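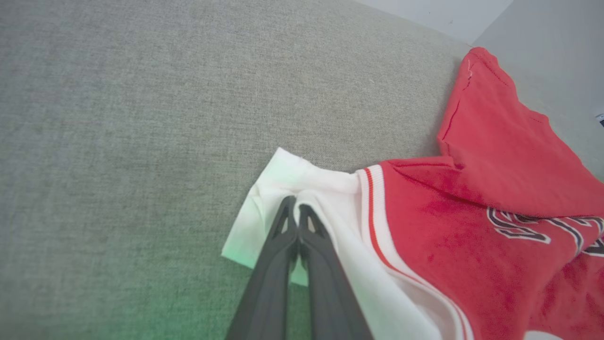
Wrist view, jersey on the grey seat, fingers closed on a fold of the white trim.

Notebooks > Kavlow > Garment picks > October

October, started 09:40

Carried on with the soft goods set. The plan for this block was garments on upholstery only, no tabletop, as the tabletop share is already far too big. Total on the Kavlow drive before starting was 3,583 episodes, of which 1,419 are garments of any kind. Most of those are plain T-shirts and tea towels, so the policy has seen very little with a collar, a number or more than one weight of cloth in it.

Red and white jersey first. Dropped it from about chest height each time and left it as it fell, no tidying. Driver picks the grasp point. We agreed last month not to tell drivers where to grip, and I still think that is right, but it does mean the notes have to say what was gripped or the labels are useless later.

Labels for this block:
trim – fingers on the white band or the ribbing beside it
body – fingers on single or double red cloth, no seam
seam – any grasp with a stitched line between the tips
print – any grasp on the lettering

Where two could apply, use the one nearer the tips. The wrist picture at the head of this entry goes in as trim. Closed on a fold, white cloth between the fingers, body of the jersey lying off to the right with part of the lettering showing. I'd like more like that, with the garment mostly to one side of the view. The older episodes nearly all have the cloth dead centre and I suspect the model is leaning on it.

28 episodes kept by the first break. Threw out 2: one where the driver let go early and re-gripped without marking it, one where the log stopped before the lift. Both are in the rejects folder with a line each. Please don't delete rejects, Beatrice wants them for the failure classifier.

Trim is easier than I expected. The ribbing gives a ridge that stands up a bit and the tips find it without pressing far down. Body grasps are the slow ones. If the cloth is flat the driver ends up pushing into the cushion to raise a fold, and the cushion gives, so the height reading at contact wanders. On a table you can more or less trust that number. Here you can't, and I have switched off the check that rejects an episode when contact height is out of range. Must remember to put it back for Wanyama, which is all hard surfaces.

Colour: there is a faint green tint on the grey seat towards the lower left of the wrist view, and on the edge of the white cloth near it. Leaving it alone. Don't correct white balance per episode, it was a mess when we did that on Prellness and we had to re-export the lot.

Beatrice Rweyemamu came by at 11:15 and asked whether a closed gripper at the start of the lift should count as a successful grasp. My view is no. Closed only means the fingers have met, with or without cloth. Success is marked at the end of the lift, by the driver, and the closing frame gets its own tag. She is fine with that as long as the tag name stays the same as in Dretetmont. It is 'close_end' there, so it is 'close_end' here.

Still to do
– same jersey, turned inside out
– something dark on the same seat, contrast is too kind at the moment
– ask for a second driver, all of today is one pair of hands
– height check back on before Wanyama
– copy the label list to the shared page, the one there still says 'edge' for trim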